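The Table at Urkerville
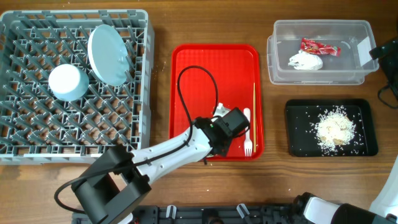 1. Clearing

The job was called Clearing. Dishes went in the gray rack, trash went in the clear bin, and the things that were neither got sorted out as well as you could manage. You did it with two handles bolted to a bench, and the arms on the table did what your hands did, a little late. Each run was saved. When there were 3000 good ones they would go off to Barbier, and Barbier would make something out of them that could clear a table on its own.

I started in June, after the Findus line let me go. I had packed fish there for eleven years. The woman at the hiring desk asked if I had steady hands and I held them out for her. She wrote something down and gave me a badge.

The building had been a furniture showroom. It still said Zuvwood over the door, and the tables we worked on had come with the lease. They were good tables. I got the one by the loading dock, which was cold in the mornings.

2. What counted

A run counted if you finished it and nothing hit the floor. It counted if you dropped something and picked it up again. My supervisor was firm on that. She said the system needed to see how a person fixes a mistake, and if we threw out every run with a mistake in it, the first dropped fork would leave the thing standing there forever.

It didn't count if you reached in with your real hand. I did that on my second day. A chopstick had rolled up against the lip of the red tray and I leaned over and moved it, the way you would at home. Then I had to mark the run bad and set the table over again.

Setting it over took longer than clearing it. There was a sheet that told you what to put out but not where. You were supposed to put it somewhere new each time. I found that hard. My hands wanted the plate on the left and the fork to the right of it, and after a morning of trying to be random I looked back through my runs and they were nearly all the same dinner.

So I started setting the table for people. I would think of my brother, who eats with his plate pushed away from him, and I would set it for that. I would think of my mother, who put her napkin in her bowl. I set it for the men at Findus, who left everything where it fell. My runs got more varied after that and the supervisor asked what I had changed. I said I was just paying attention.

3. Rice

Rice was the worst. Black gripper fingers are no use for rice. You could pinch a few grains at a time, or you could lift the tray and tip it, and the tipping took both arms and a kind of breath-holding. Most people tipped too fast. I went slow and lost points for time.

The same rice got used all day. By four o'clock I knew it pretty well.

The rule was that you left it for last, so I always had it there at the edge of what I was doing while I worked on the bowl and the plate and the fork. The fork was fine once you learned to come down on it flat. The chopstick I never got used to. I would close on it and see nothing between the fingers, and lift, and there it would be, or it wouldn't.

One night I was washing up at home and saw that I was picking up the forks from straight above, with my thumb and one finger, and waiting half a second before I lifted. I made myself grab a handful.

4. 500

They gave you a jacket when you got to 500 runs. It was a thin jacket. I wore it because of the dock.

The man at the next table got his the same week. He asked me what I thought would happen when we hit 3000, and I said they would send it to Barbier. He said he meant us. I told him there would be another job after Clearing. There was a list on the wall by the time clock, and Folding was on it, and Shelves.

"Then they run out of list," he said.

I said it was a long list. He went back to his handles — he was quick, much quicker than me, and he never looked down.

5. The visit

We closed Clearing at 3067, counting the ones that were already under way when the number came up. A few weeks later they wheeled one of the tables into the front room and let us watch. There was no one at the handles. Someone had set out a plate, a bowl, a fork and a wrapper, and one of the arms came up off its rest.

It put the plate in the rack and went for the bowl. It missed, backed off, and came at it again from the side. Then it went over to the fork, came down flat, closed, and stopped there for half a second before it lifted.

The man from the next table looked over at me. I had my hands in the pockets of the jacket.

Afterward there was cake, and then somebody had to clear up, and I stayed to help.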